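**Cedel Veria two-finger hand grippers (pair) -- reviewed September 21, 2025**

Price as tested: £845 the pair, or £1,013 with the charging tray. Software version 22.

The Veria is sold as a teaching tool. A person holds one in each hand, does an ordinary job with them, and the recorded movements are used to train a pair of robot arms to do the same job. Cedel's leaflet lists tidying a desk, packing a bag and clearing a table as "ready tasks". We bought ours to find out how much of that is true, and whether arms taught in this way are worth having in a workshop or a flat yet.

## What was tested

The grippers were used for three weeks by Sumeya Lemma and Bereket Wolde, neither of whom had held one before. The arms were a matched pair from Davell, already on our bench and calibrated. Each job was taught, then run 20 times with the arms working alone. A run counted as a pass only if every item ended up where it should be and nothing had to be picked up off the floor.

The jobs were deliberately dull:

- pens into a pouch, pouch closed
- cups from the table to a rack
- small appliances moved to a shelf, upright
- a tea towel folded in half, then in half again

## In the hand

The trigger is light and the travel is long enough to give good control over how hard the fingers close. Balance is tolerable. The weight sits forward of the knuckles, and after half an hour of continuous use both testers were resting their forearms on the table between attempts. This shows up in the results, as movements taught late in a session were slower and less direct.

Finger grip on round, narrow things is better than expected. A marker pen can be taken by the barrel and will stay at the angle at which it was picked up. The trouble is that the angle at pick-up is usually the wrong one for whatever comes next. A person with bare fingers rolls the pen round without thinking. With two stiff jaws it has to be put down and taken again, or turned against the table edge, or passed to the other hand.

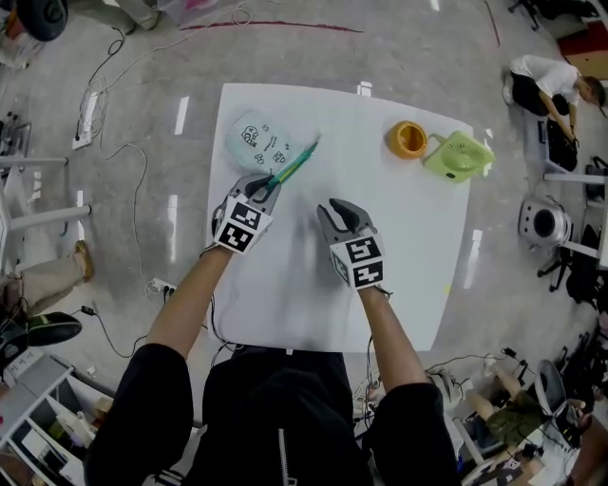
Passing to the other hand was the method Wolde settled on, and it is also the one the arms copied least well. The gap between one jaw closing and the other opening is short, and if the timing drifts the pen drops or both arms pull on it. The pen job passed 11 times out of 20. Eight of the nine failures happened at the handover or at the mouth of the pouch -- soft fabric does not stay open for long and the arms do not notice when it has shut.

Cups were easy. They are stiff, they stand up by themselves and there is an obvious place to grip. The arms passed 19 times, and the single failure was a cup set down on the rim of the rack.

Small appliances came between the two. Anything with a handle went well provided it was taught from the same side as it was later presented. Turn the thing round and the arms reached for the handle where it used to be.

The towel was a waste of an afternoon. We stopped after six runs with no passes.

## Speed

A person clears our test table in 22 seconds. The arms, on their best run, needed a little under four minutes. In a flat this may not matter if the job is done while the owner is out. On a shop floor it rules the system out for anything except work that is already waiting on something slower.

## Faults and irritations

- The tracking cubes collect fingerprints, and a smeared face is enough to lose position. Wipe them before each session.
- Glossy tables cause occasional tracking errors under bright ceiling lights. A matt cloth cured it.
- The manual covers one gripper and leaves the second to guesswork. Žydrūnas Pētersons, who set ours up, found the pairing steps in the release notes.
- Spare finger pads are sold only in packs of 20.

## Compared with the Kassa

The Kassa is cheaper, heavier and has no adjustment for hand size. Its jaws open wider, and it would be my choice for boxes and bottles. For pens, cutlery and anything thinner than a thumb the Veria is clearly ahead.

## Verdict

As a tool for collecting movements, the Veria is sound and fairly priced. As a route to a machine that does household chores, it gets as far as cups. Stiff objects in familiar places can be handed over now by anyone with patience and space for two arms. Soft objects, and jobs needing a change of grip halfway through, cannot.

Cedel plans a new release in November with changes to two-handed timing. We will repeat the pen job when it arrives.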